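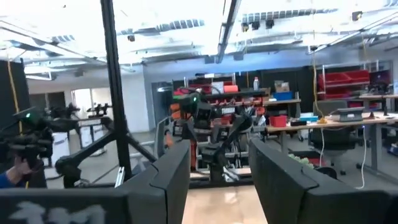

Brinkmann Hardwax Oil, Clear Matte, 1 liter can
Item no. 2533
In stock at Stallau, ships Monday to Saturday

Okay, I'll admit I have a favorite in this shop and it's this can. I've been selling finishes for a long time, I've tried most of them on my own furniture, and when friends ask me what to put on a table they want to eat at every day, I hand them this one (and then I nag them about thin coats, see further down).

It's a blend of plant oils and hard waxes. The oil soaks in, the wax stays near the top, and you end up with a surface that still feels like wood when you run your hand over it. No plastic shine! The matte version has a very soft glow when the light comes in low, and that's about as fancy as it gets. If you want real gloss, please look at the Fleter lacquers. I don't love them myself but plenty of people do, and they're tougher against nail polish remover and that sort of thing.

What I use it on
Tabletops, desks, benches, shelves, window sills, wooden toys once they've fully cured. I've done two staircases with it too, and they've held up fine with a dog in the house. I wouldn't use it outdoors. There's a separate Brinkmann oil for decks and garden chairs, and it comes in the green can.

How it goes on
Sand to 150, then 180, and stop there. I know it's tempting to keep going to 320 and get everything silky, but the wood closes up and the oil just sits on top and stays gummy. Vacuum, wipe, wait until the dust has settled. Stir the can well (a stick is fine, don't shake it). Put on a thin coat with a lint-free cloth or a white pad, leave it for 15 minutes, and wipe off whatever hasn't gone in. Overnight to dry, a quick pass with a fine pad, second coat, done. Oak and ash are happy with two. Pine and beech sometimes want a third.

Lay your oily rags out flat outside or drop them in a bucket of water. Oily rags in a heap can heat up and catch fire all by themselves, so please don't toss them in the trash in a ball.

On light woods
I get this question almost every week. Yes, the clear version warms up maple, birch and beech a bit, kind of like the color you get when you wet the wood with a sponge. If you want to keep things pale, get the Natural White instead (item no. 1254). It has a touch of white pigment in it and cancels out the yellow nicely. Try it on the underside first!

Details
Contents: 1000 ml
Finish: clear, matte
Coats: two, sometimes three
Dry to the touch: overnight at room temperature
Fully cured: two weeks, go easy on it until then and skip the tablecloth
Clean tools with: Didelura brush cleaner or mineral spirits
Shelf life once opened: one year if you press the lid down properly

Goes well with
Didelura white pads, pack of five
Fleter sanding discs, 150 and 180 grit
Brinkmann care soap, item no. 87, for wiping down once the finish has cured

Not sure how much you need, or you've got an old finish under there that you can't identify? Call the shop and ask for Lutz Pfeiffer (that's me), mornings are best. I'm usually out in the workshop after three and I don't hear the phone over the sander.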